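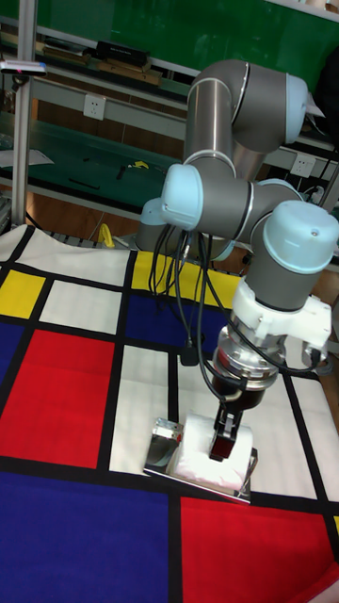 Prorno is a contract textile printer supplying short runs of cotton and linen fabric to upholsterers, schools and small furniture makers. The company was founded by Stijn Jacobs in a rented unit in Sarpong and now operates 2 print lines under one roof. Most orders are for geometric repeats. Patterns in the Mondrian style, like the one on the tablecloth, are a common request and are also a demanding test of registration, as any drift between colors shows at the edges of the blocks.

Standard cloth is supplied by Beltus in 100-yard rolls. Each roll is washed, dried and inspected before printing. Reactive inks are used on cotton and linen; pigment inks are used on blends. Printed cloth is steamed, rinsed and pressed, then checked against the approved swatch under daylight lamps.
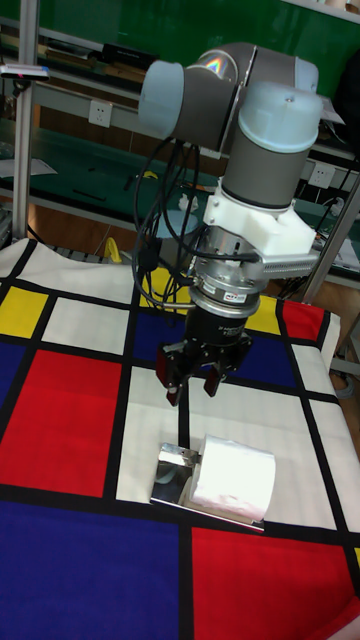
What is the minimum order?
The minimum is 20 yards per design and colorway. Swatches can be ordered separately and are credited against the first invoice.

Lead time is 4 weeks from swatch approval, extended in October when school orders are processed. Artwork is accepted as vector files with each color on its own layer.

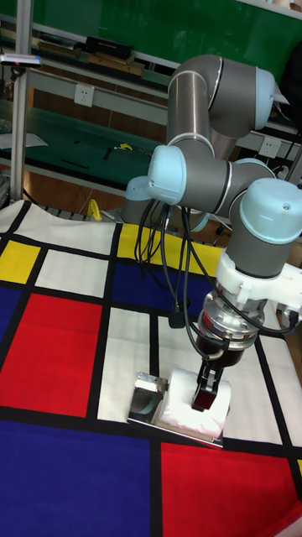
Files are kept after delivery so that repeat orders can be matched to the original run. Cut-and-sew work, including hemmed tablecloths and cushion covers, is handled by our sister workshop, Hedolard, and is quoted on the same invoice.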